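Working alongside the sorting arm: a conversation at the Vuncombe returns centre

Published 28 July 2026

The Vuncombe returns centre handles office and household goods sent back by customers of the Stinmont catalogue. Its robot arm, supplied by Verbeke, entered regular service on the small-items line after a trial period of 12 weeks. The floor supervisor, who has worked at Vuncombe since it opened, agreed to speak to the Bilberg staff bulletin on condition that no member of the team be identified.

Asked what had changed first, the supervisor spoke of the rota. Before the arm was installed, small items were sorted by hand in shifts, and the line was considered the least popular posting in the building. "People did it for a morning and their wrists told them about it in the evening," the supervisor said. "Now two colleagues look after the arm and the others have moved to inspection and repair."

The move was not welcomed by everyone. Inspection requires written reports, and several employees had not written one for years. The company offered 30 hours of paid training to each person transferred. The supervisor regards this as adequate for most -- though not for all -- and has asked for a second course in the autumn.

Pens, rulers and other stationery make up a large share of what comes back, along with containers and drinks bottles. Clear plastic is among the more difficult materials for the system. "A ruler lying flat is a nuisance to it, and so are pens on top of a ruler," the supervisor said. "We set out mixed items on the white tables and watch what it chooses to do."

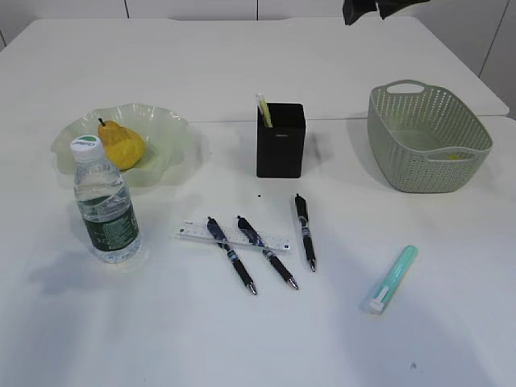 Colleagues on the line take a more guarded view. One operator remarked that looking after the arm was lighter on the body but harder on the attention, and that an hour spent watching for mistakes could feel longer than an hour spent sorting. The same operator asked that breaks be lengthened to reflect this.

The supervisor accepted the point. Operators now change over every 60 minutes, and a request for longer breaks is with the management at Bilberg. No date has been given for a reply.

On the question of jobs, the supervisor was direct. The centre employed 97 people when the arm was ordered and employs the same number today. "I was asked that on the first day and I am still asked it," the supervisor said. "I can say what has happened so far. I cannot speak for the next contract."

A second arm is under discussion for the packing area. Staff there have asked to see the Stinmont line in operation before any order is placed, and visits will be arranged during the coming weeks.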